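Equipment FAQ: Planning and Budgeting for Your First Sorting Arm

This page gathers the questions we get most from schools, makerspaces and small workshops that want to set up a tabletop sorting station. We run three of them at Skernbridge and we love them, so expect some enthusiasm! Prices are what we paid or were quoted in March, before shipping.

What do I need to buy to get started?

An arm, a gripper, a small camera for the wrist, a computer you probably already own, a solid table, and a pile of ordinary stuff to sort. The arm eats most of the money. Everything else can be upgraded later, and you'll have a much better idea of what to upgrade once you've spent a few weeks with the basic setup.

How much did your first station cost?

$2370 all in. That covered the Bradow arm, the gripper, the wrist camera, the power supply and a spare set of finger pads. The table was one we had in the back, and the computer was a hand-me-down from the front office, so add those if you're starting from nothing.

Can it be done for less?

Yes, if you buy the arm used. Look closely at the joints and ask for a video of the arm moving slowly through its full reach with something in the gripper. A used arm with a bit of wobble is fine for learning. Wobble in the base joint is the one we'd walk away from, as it shows up multiplied at the fingertips and it's a pain to fix.

Should we buy or rent?

If you only want it for a short course or a summer program, rent. Our supplier, Liapis, asks for a 30-day minimum, and we used that first rental to find out that our table was too low and our reach was too short for the layout we had drawn. Best money we spent all year! If you already know you'll run the station most weeks, buying makes more sense, and you can leave everything bolted down and calibrated between sessions.

Which gripper should I get?

A plain two-finger gripper. Fancy hands with lots of joints are wonderful to look at and we want one too, but two fingers will handle a surprising range of household things, and the replacement parts are cheap. Check the maximum opening before you order. Measure the widest thing you plan to pick up, add some room on both sides for sloppy aim, and buy for that number.

Do finger pads matter?

A lot more than we expected. Smooth fingers let shiny plastic slide right out. Textured pads hold on far better, and they're a wear item, so put them in the yearly budget along with cables. We keep two spare sets in a drawer and reorder when we open the second one.

Where should the camera go?

Start with one on the wrist. You get a close look at the fingers and whatever is between them, and the view moves with the arm, so there's no second stand to knock over. A fixed overhead camera is a nice second purchase. If your budget only covers one, go wrist first and spend the difference on a longer cable (you'll want the longer cable, trust us).

What kind of table and surface work best?

Heavy and boring. The table must not shake when the arm stops quickly. For the surface, we like plain dark cloth, pulled tight and clipped underneath. Light-colored items stand out well against it and it cuts down on glare. It does collect lint and dust, so buy enough to have a clean piece waiting and add a lint roller to your list.

How much space do I need?

Take the arm's full reach, draw that circle on the floor with tape, and then leave room for a person to walk past it without stepping inside. Our first plan put the station in a corner, and it looked great on paper until we tried to get behind it to plug something in.

What should we practice on?

Things from the grocery store and the bathroom shelf! Fruit, bottles, tubes, soap. You want a mix of round and long, hard and soft, shiny and dull. Set aside a small sum for this and don't feel bad about using it up. Fruit in particular has to be replaced often, and a leaky bottle on a cloth will end your afternoon early, so tape the caps.
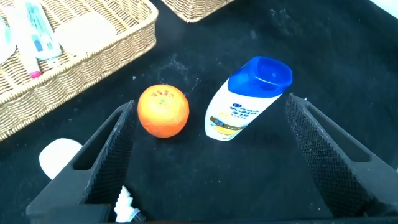 A mandarin and a shampoo bottle between the fingers, with one of the sorting baskets at upper left.

Do we need special bins?

No. Wicker baskets have worked very well for us. They're light, they don't bounce things back out the way hard plastic can, and you can find them secondhand. Pick ones with a low rim so the gripper can get in and out without catching. Stick them down with a little hook-and-loop tape or they'll wander.

What about software?

We use Stitar, and the basic version has been plenty so far. Before you pay for any package, ask whether it supports your exact arm and gripper together. "Supports the arm" can mean the gripper is your problem. Ask too whether the license is tied to one computer, especially if yours is old and likely to be replaced.

How many tries before it's any good?

Plan on practice, and plan staff time for it. We set aside 300 practice picks for each new mix of items before we show the station to visitors. Almost 100 of those fit in a long afternoon for us, with breaks. Put those hours in your budget as real hours. They are the part most first-time plans leave out, and they're also the fun part.

What costs surprised you?

Cables, mostly. Also a second power strip, a better chair for the operator, and a proper emergency stop button mounted where anyone can hit it. That last one should be on the first order. We also paid for rush shipping on a bracket we could have ordered a month earlier.

What should the yearly upkeep budget cover?

Finger pads, cables, cloth, practice items, and one unexpected part. We don't buy a service contract for the arm, but we do keep the original box and foam, and you should too! Shipping an arm back for repair without them is miserable.

Can we come see yours before we order?

Please do. Afternoons after 2:00 are best. Bring a few of the items you hope to sort and we'll put them on the table and try them with you.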